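Clulora guitar amp project: progress report for the Fagundes Fund
October 2024

Hello Zsófia, and hello to anyone else at the Fund who ends up with this in their inbox.

When we last wrote, the amp was a tangle of wires on a bit of board and I was promising you it would one day live in a box. It lives in a box! Two boxes, in fact, as the first one turned out too shallow for the transformer and I had to saw a slot in the lid, which looked dreadful. The second came from Wollitz and fits nicely, with enough room at the back for a fuse holder you can reach without taking your knuckles off.

For anyone who hasn't met the project before, Clulora is a small practice amp for music groups, made to be put together and mended by the people who use it. Everything is through-hole, every part can be bought in a packet, and the drawings are free to copy. Your grant pays for the prototypes, the test gear and a bit of our time.

Where we've got to

The preamp is finished and I don't intend to touch it again. I know I said that in the spring, but Cheng-en Ko has now hidden the drawings from me. We went with two stages of op-amp and a plain bass and treble control between them. There was a middle control for a while, and I liked it, but it clashed with the treble and made the whole thing honk, so out it came. That saved a pot, a knob and three other parts from the kit.

The power supply took far longer than it should have. We had a hum that came and went, and I spent the best part of a fortnight changing capacitors, because that's what you do when you hear hum. Bigger ones, then two in parallel, then a different make. No change at all. Cheng-en finally put the scope across the ground wire between the supply and the preamp and found a good-sized ripple sitting there, in a piece of wire I'd have sworn was doing nothing. The charging current for the big capacitors was sharing a return with the input socket. We moved one wire to the other side of the board and the hum dropped so far I checked whether the thing was switched on. The new board layout has a proper star point, and I've drawn a fat arrow on it in the build notes so that no one "tidies it up" later.

The output stage is the bit I'm least happy with. It works, it's loud enough for a small room and it's clean on the bench, but the heatsink runs hotter than I'd like once it's inside the box. With the lid off it settled at 81 degrees after a long run at full tilt. With the lid on it went to 90, and was still creeping up when I lost my nerve and pulled the plug. Nothing failed, but I don't want a metal plate at that temperature within reach of a fifteen-year-old. We've got two things to try: turning the fins so that air can rise through them (they're sideways at the moment, my fault), and dropping the supply voltage a touch. The second costs us a little loudness. I'd rather do it with the fins alone, so that's going first.

The build weekend

We made 6 amps with people who hadn't seen the drawings before. Five worked at first switch-on. The sixth had a diode in backwards, and its builder found it on her own using the fault chart, so I'm counting that as a win for the chart. She also pointed out that the stripe on the drawing is on the opposite end from the stripe on the page before it. She was right, and it's fixed.

Other things people told us: the resistor bags should be labelled by value and by colour bands, the speaker wires want to be longer, and my handwriting is a disgrace. All the labels will be printed from now on.

The main sticking point was soldering the ground tag to the chassis. It's a big lump of metal and the irons we had couldn't heat it. We're swapping it for a screw and a shakeproof washer — cheaper as well as easier.

Bukum

I've been out to Bukum twice to talk to the music group there, who will have the next batch of kits. They've got a good dry room with plenty of sockets, and they've been playing through one old amp with three guitars plugged into it, so we were made very welcome. It's a long old drive, but I get most of my thinking done on the way, and the idea of turning the fins came to me somewhere along it.

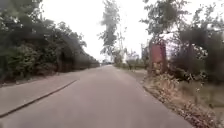 The road on the Bukum run.

Their one request was a headphone socket. I'd left it out to keep the cost down, but they asked so nicely, and with such feeling about the neighbours, that I've gone back and found room for it on the front panel. It needs two resistors and a switched socket, and it'll go on the new board.

Money

We've spent 1,703 pounds of the parts budget so far. The second lot of boxes wasn't planned, and neither was the replacement probe for the scope (I stood on the old one). Against that, dropping the middle control and the ground tag brings the price of each kit down a little, and Wollitz have let us pay for the boxes as we use them. Cheng-en has all the receipts in a folder and will send copies over separately. I'm not asking for any more money in this report, but if the heatsink needs changing altogether I'd like to talk to you about moving some across from the travel line before I order anything.

What's next

The new boards go off to be made as soon as I've checked the headphone socket footprint against a real socket and not a picture of one. I got caught that way with the volume pot and have a bag of very neat little boards to show for it. Once they're back I'll build one, put the lid on, and leave it running all day with a thermometer taped to the fins.

If it stays cool enough, the Bukum kits get packed in November. If it doesn't, I'll write to you straight away with the readings and we'll push the date back. The build notes are being redone at the same time, with printed labels, both diode drawings facing the same way and a page on the star ground.

You asked last time whether you could come and hear one. Yes please! Any afternoon suits us, and bring a guitar if you've got one.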